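Bosine Incident Register

Data card, version 2
Last updated August 6, 2024

Summary

The Bosine register is a table of gas and fuel incidents reported in the Ulton and Leiva districts: leaks, fires, explosions and transport spills. It holds 327 records, one per incident. Records were compiled from council notices, fire service bulletins and local newspaper reports, then merged by hand where two sources covered the same event.

Files

incidents.csv - one row per incident
sources.csv - one row per source document, keyed to incident_id
codes.txt - category and severity codes

Fields

incident_id: integer, stable across versions
district: Ulton or Leiva
category: cylinder, tanker, depot, reticulated, other
reported_at: local time as printed in the source, 24-hour
injured, deceased: integers, blank where the source gives no figure
radius_m: evacuation radius in metres, blank if none was ordered
severity: 1 to 4, see codes.txt

A blank is not a zero. Early bulletins often omit casualty figures, and version 1 filled these with 0 in error. Totals computed from version 1 should be rerun.

Merging

Reports are treated as one incident when the street or site matches and the reported times fall within 30 minutes of each other. Where casualty figures differ, the later report is used and the earlier value is kept in sources.csv. Spills under 1,000 litres with no ignition are coded severity 1 regardless of the road closure that followed.

Known gaps

Leiva bulletins for March are missing. Rural incidents are under-reported in both districts. Coordinates are rounded to the nearest block centre - do not use them for distance calculations.

Household module

Records in the cylinder category link to the Jollomon household file through household_ref. That file is distributed separately and has its own card.
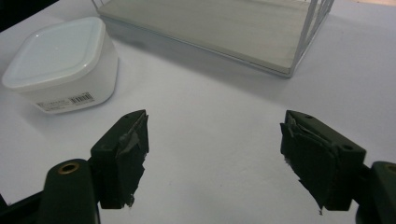

White lidded food storage container on a white tabletop.

Licence and corrections

Released for non-commercial use with attribution. Corrections should quote the incident_id and attach the source document. Accepted changes go into the next numbered version; published files are not edited in place.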